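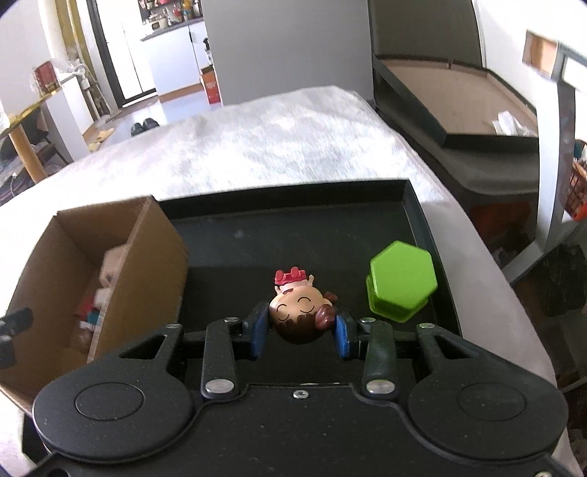 Products > Indoor Lighting > Linear > Trindero 40

Products Projects Downloads Contact

Trindero 40 Linear Pendant
Updated November - Gilleck product desk

The Trindero 40 is a suspended linear light for offices, classrooms and store counters. The housing is extruded aluminum, 78 mm high, and hangs on two steel cables that adjust without tools. Power comes in through a clear cord at one end.

The standard length is 1438 mm. A shorter body is made to order and takes a week or two longer. Both draw 40 watts and can be joined end to end with the Zetex coupler, sold separately. Do not join more than six on one feed.

Two diffusers are offered. The opal one spreads light evenly and suits hallways and reception areas. The prismatic one cuts glare on screens - choose it for desks. Diffusers snap in from below and can be swapped later.

Dimming is 0-10 V. Wall dimmers made for incandescent bulbs will not work and may damage the driver. The driver sits behind the end cap and can be replaced without taking the fixture down.

Finishes are white, black and gray. Gray is stocked at the Papadopoulos warehouse only, so allow extra time. Minimum cable drop is 600 mm in the joined version.

For dry indoor locations. Cables and canopy are in the box, ceiling anchors are not.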